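Trerker Books to Launch Fatoma, a Crime Fiction Imprint, in March

Line opens with "The Skistard Ledger," first in a series about a county fraud examiner

SALGADO – January 13, 2025 – Trerker Books today announced Fatoma, a new imprint for mystery and crime fiction. The first title, "The Skistard Ledger," goes on sale in March in paperback and ebook.

The novel is set in Skistard, a fishing and cannery town where the largest employer has closed and the pension fund has come up short. A fraud examiner for the county is sent to spend a week with the books and stays the winter. The cannery's former bookkeeper has left town, the office computers have been sold off to a repair shop, and the one person who seems to know where the money went is the man who bought them. A death at the boatyard follows, and the local police would like it to be an accident.

Much of the early part of the book takes place in the repair shop, where the examiner tries to match old machines to old invoices.

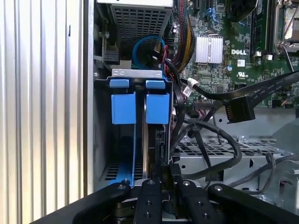

Drive bay with blue latches inside a Dell desktop computer.

The narrator is dry, patient and not always honest with the people she interviews. Readers who like procedurals will find plenty of paperwork, and the solution rests on records that are shown in full in the text, including two pages of the ledger itself. There is little gunplay. There is one chase, on foot, across a frozen parking lot.

"The Skistard Ledger" runs 20 chapters. A second book in the series is finished and in copyediting, and moves the examiner inland to a case involving a crop insurance office. Trerker has not set a date for it.

About the imprint

Fatoma was set up to publish short and medium-length crime novels by writers who have not had a book out before. The editors read 198 manuscripts during an open submission period last year and bought 2 of them. Both are by the same author, who submitted them under separate titles and writes under a pen name.

The imprint will publish private eye stories, police procedurals, caper novels and amateur sleuth mysteries. It will not publish true crime or horror. Books will be sold at the same paperback price, and most will be short enough to read over a weekend.

Covers for the line are being done in two colors with hand-drawn lettering. The cover for the first title shows a ledger page and a gull – the gull was a late addition.
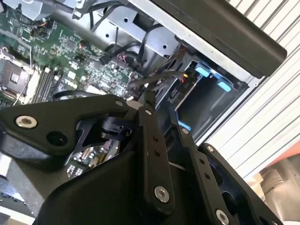 Advance copies and events

Printed advance copies are available to reviewers, librarians and booksellers while they last. Digital copies can be requested at the same time. Please include the name of your publication, store or library and a mailing address.

Reading groups may ask for a discussion guide and a map of Skistard. The guide gives away the ending and should be handed out after the group has finished the book.

Trerker will hold a launch reading in Salgado in March, with seats for roughly 20 people. The opening chapter will be read aloud, followed by questions for the editors. The author will not attend. Details will be posted on the events page of the Trerker website.

Submissions

Fatoma will open again to new manuscripts after the launch. Writers should send a one-page summary and the first three chapters, double-spaced. Summaries should say who did it. Agents may submit at any time.

About Trerker Books

Trerker Books is an independent publisher based in Salgado. It publishes regional history, short fiction and, beginning with Fatoma, crime novels. Its books are available through independent bookstores and by direct order.

Media contact

Publicity Department, Trerker Books, Salgado
Review copies, cover art and excerpts available on request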